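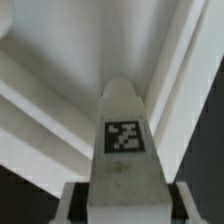 Home News Get Involved Past Issues Contact

The week after the big sort-out

Filed under: House & Home

26/12/2018

Well, I finally did the kitchen. If you read the November issue you'll remember me promising to go through every cupboard before the holidays, and I very nearly made it – the last shelf got finished this morning, with leftover pie for breakfast.

I started with the cupboard by the stove and should have started anywhere else. That one had all the jars. I save jars the way some people save string, and when I'd lined them up along the counter there were 143 (I had to count, I'd made a bet with myself). I kept the ones with lids that fit and boxed the rest for the swap shelf at Umham Hall, so if you make jam, go and help yourself!

Next came the baking stuff. Two rolling pins, a cake pan with no bottom, and a bag of flour I'm not going to tell you the date on. I wiped the shelves with warm water and a splash of vinegar, left the doors open over lunch, and put back only what I'd used this year. It all fits on one shelf now, with room for the big mixing bowl that's been living on top of the fridge.

The drawer under the counter took longest. Batteries, birthday candles, takeout menus, keys to I don't know what. I tried cutting down cereal boxes for dividers and they're holding up fine so far, though the one for the tape keeps sliding to the back. If you've got a better trick for that, write in.

The Brasik Street reuse table opens again after New Year and would love more than 200 pieces of kitchenware for the starter boxes. Mugs and saucepans go fastest. Please wash things first and wrap the knives in newspaper – thick newspaper! Drop everything at the side door, the front one sticks.

I'm doing the linen closet next. I've already found a tablecloth in there that I thought I'd lent out.

More from the newsletter
Soup night at Umham Hall
What the reuse table can't take
Getting wax out of a tablecloth
Bezerra Road garden: seed orders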